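Workshop > Robots > Opinion

Filed under: Home Builds, Soapbox

Start With the Sorting, Not the Arm

12 Apr 2023

Print this page | E-mail this article

Most people who want to build a tidy-up robot begin by shopping for an arm. I did the same. In February our shared workshop, Gollex, started on a machine that would pick up foam blocks and put them in a bin. We called it Dulel. The first month went to comparing servos and arguing over how many joints it needed. I now think that month was wasted, and I think most home builders waste it the same way.

The hard part of a tidy-up job is deciding what to pick up next. A pile of blocks is not a row of blocks. They lean on each other. One is wedged under two more, and if you pull it the others roll away. Our first program looked for the nearest block and went for it. It was a simple rule and a bad one, and no better motor would have fixed it.

Foam makes this worse in its own way. It is light and it forgives a clumsy grip, so people recommend it for beginners. It also squashes. A gripper closing on a foam block gets very little feedback until the block is well out of shape, and when it lets go the block springs back and can hop out of the bin. We tried 3 sets of finger pads before we had one that released cleanly. The pads were cheap. The time was not.

My advice is to do the job by hand first and pay close attention. I mean properly, on the floor, for an evening, with the same blocks and the same bin the robot will get. We ran over 30 rounds of it before anyone touched the code again, and I learned more from those than from the whole Tokarz forum. People use both hands for different things. They rest a palm on one block while the other hand is still busy. They press a block down into a gap when it doesn't drop in. A one-arm machine can do none of this at the same time, and it is better to know that before you buy parts.

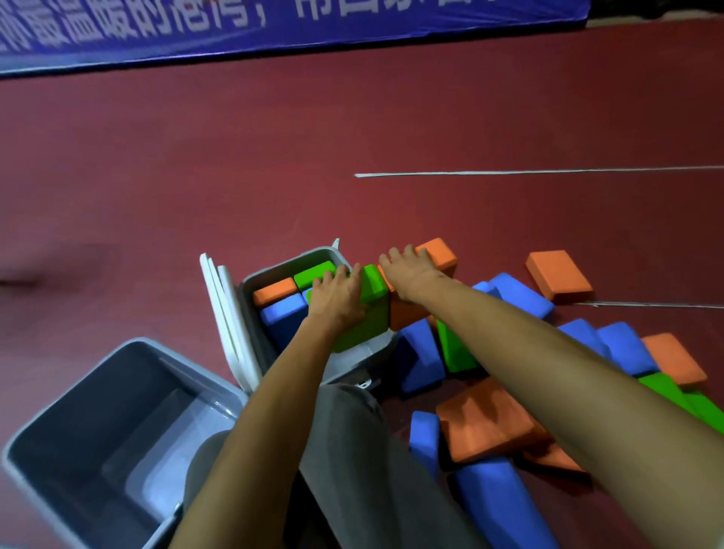 What the budget should go on

If I were starting over with the same money, I would spend it in this order:

1. A decent camera and a solid mount. Ours was on a bent bracket until week 13, and every measurement we took before then was suspect.
2. Blocks and bins, with spares.
3. The gripper.
4. The arm, and a cheap one. We ended up with a secondhand Givik that is slow and a little loose at the elbow. It does fine.

Some members disagree. Their view is that a poor arm hides good code, and you end up chasing faults that are only slop in the joints. That happened to us more than once - I lost a full weekend to a worn gear. I would still take that trade. A gear can be swapped in an afternoon, and a picking rule that doesn't work will not work on an expensive arm either.

Dulel still can't press a block down into a full bin. That is the next thing on the bench.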